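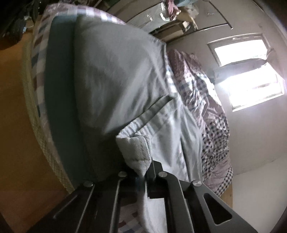

Tarnico brings automated bed-making to the Ustach guesthouses, and the housekeepers are staying put

Home | News | Our Work | Careers | Contact

January 22, 2021
By the Tarnico communications desk

I've written a fair few of these announcements and most of them are about software, so forgive me if I'm a bit excited about this one. It's about doonas. From April, Tarnico will start putting bed-handling machines into the Ustach guesthouses, beginning with the Pimville building, and I've spent a good part of the summer watching people fold bedding so that we could get there.

If you've never worked in housekeeping, you might think making a bed is simple. I did! Then I tried keeping up with the morning crew at Pimville, and my lower back still remembers it. There are 134 beds in that building, and on a busy changeover every one of them gets stripped, made and checked before the mid-afternoon arrivals. The lifting and tugging is what wears people down – the tucking of corners, the reaching across a double pushed up against a wall, the shaking out of something big and heavy at shoulder height.

So we began with the people who do the job. Each of them has been working with a handheld gripper, a metal one with a slim finger you press into the fabric, and going through the ordinary business of a bed: smooth duvets, fluffy blankets, checked sheets, quilts left in a bunch. We wanted real rooms with clothes on top of the wardrobe and boxes on the shelf, the way rooms look when somebody is living in them. We now have 1,132 recorded bed tasks from 301 sessions, and the control software written by our partners at Jurić learns from those.

I should say what the machine will and won't do, as I've been asked plenty of times in the tea room. It will pull back covers, fold a duvet in half or in thirds, and draw a sheet up to the pillow end. It won't clean a bathroom, it won't decide whether a quilt needs to go to the wash, and it won't know that the guest in the corner room likes an extra blanket. Those jobs stay with the housekeepers, along with the final check on every room.

What changes for the crew is the shape of the day. Under the agreement with Ustach, no positions go and no hours are cut. Housekeepers will work in pairs with a machine on their floor, one setting it up at the bed while the other gets on with the rest of the room. Everyone on the roster gets 2 paid training days before the April start, and anyone who'd like to move into looking after the equipment can put their hand up for a longer course. A few already have, which pleased me no end.

Not everybody is sold on it, and I'd rather put that in writing than pretend otherwise. Some of the longer-serving staff think the machine will be too slow on a full changeover, and at the moment they're right. It takes its time with anything bulky, and a crumpled quilt gives it more trouble than a flat sheet. They've also told us they don't want it used to time them, so we've agreed that the machine's records won't be used for performance reviews. That's written into the contract.

We'll run the Pimville building through winter and sit down with the crew before any decision on the other guesthouses. In the meantime, the training sessions are going ahead as planned, and I'll be there for the first one – on a chair this time, thanks very much.

Media are welcome to visit Pimville by arrangement once the machines are on the floor. Please get in touch with the communications desk ahead of time so we can check with the housekeepers first.

Contact Tarnico communications desk | © 2021 Tarnico. All rights reserved. | Back to top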